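Linen Table Returns to the Tremotlow Room

The linen table is back in the Tremotlow Room for the season, from 3 in the afternoon until 6. Bring whatever has been sitting at the bottom of the closet: napkins, pillowcases, dish towels, curtain panels, old tablecloths. Clean, please. They can be wrinkled.

For anyone new to the neighborhood, the linen table started as a way to get donated household cloth ready for the Trestbridge Exchange, which gives it out to people setting up a first apartment. Last season the table sent over 179 pieces, most of them bath and kitchen towels. The Exchange has asked for more white sheets this time and fewer place mats -- it still has a full shelf of those from spring.

We have gone back to working on a towel laid over the tablecloth. The round table has a finish that marks easily, and the bright floral cloth by itself lets things slide when you are trying to line up a hem. A thick bath towel keeps the work where you put it. If you are setting up at home, leave one side of the towel clear for finished pieces and keep the unsorted pile toward the back.

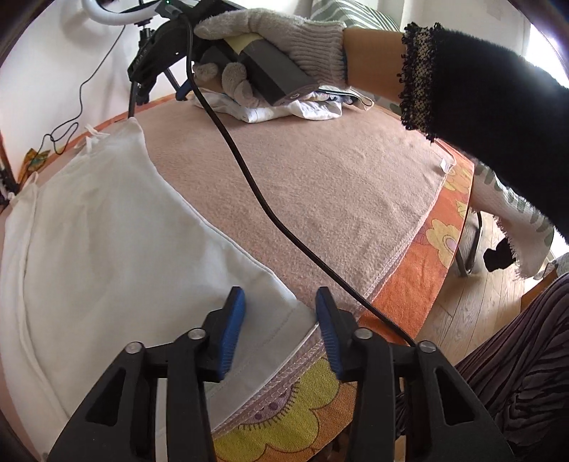 What to Bring and What to Leave Home

White cotton is always welcome, in any size. So are towels with a hanging loop, as long as the loop is sewn down at both ends. Leave the care labels on. The Exchange uses them to sort by washing temperature, and a towel without one goes into the rag bin.

Please do not bring pillows, mattress pads or anything with a rubber backing. Quilts go to Talto House on Tejada Street, which takes them at the side door until noon.

Folding Sizes

Bath towels are folded in half lengthwise, then in thirds. Flat sheets get folded down to the size of the sample board by the door. Fitted sheets can be left in a loose square. Tie sets together with cotton tape, not rubber bands, and put a slip with the bed size under the knot.

Bags are limited to 30 pieces so that one person can carry them down the stairs. The tape and the slips are in the drawer under the coat rack.

The table runs through October. Parking is behind the building, and the side entrance stays unlocked until closing.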